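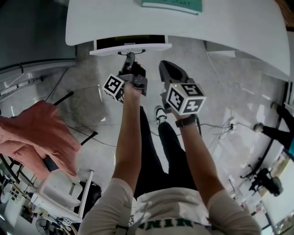 Pinched Finger Sends Zekness Hand-Held Grippers Back to the Bench

November 1, 2018

If you have walked past the Zekness workroom in Grevdale lately and wondered why it has been so quiet in there, well, the grippers have been taking a rest! The team stopped all recording with its hand-held pairs after one of them closed when it should have stayed open and gave a staff member a sore fingertip. We are very glad to report that it was a small bruise and nothing worse, and that she was back at her desk after a cup of tea and a bit of fussing from everybody.

The grippers, for those who haven't had the pleasure, are the ones with the white patterned cubes on top. A person holds one in each hand and goes about an ordinary job, such as reaching under a table to a drawer panel, and the movements are saved so that a robot arm can learn from them later on. The Jolano project had collected 494 of these recordings since March, and until this fall the worst complaint anyone had was tired wrists.

Noreen Mirani, who runs the sessions, told us the trouble came down to a return spring that had slipped off its seat inside the handle. With the spring out of place the fingers could stick halfway and then snap shut on their own, and that is just what they did while a colleague was wiping them down between takes. "I had felt it catch once or twice that morning and I thought, oh, it needs a drop of oil," she said. "I should have put it down right then, and I've told everyone so."

All 6 pairs have since been opened up, and the same loose seat was found in one other handle. Pirzada, the small shop across the river that machines the parts, is making a deeper seat for the spring and has promised the whole batch in roughly 30 days (they have been lovely about it, by the way, and drove over the same afternoon to take a look).

While everything was stopped, the team also went over the room itself and decided to run the cables along the walls, out of the way of people whose eyes are on their hands. Sessions will be kept a little shorter, too, with a break every 4 takes and a quick squeeze test before each one. Any gripper that sticks, even once, goes straight into the red bin by the door and stays there until Noreen has signed it off.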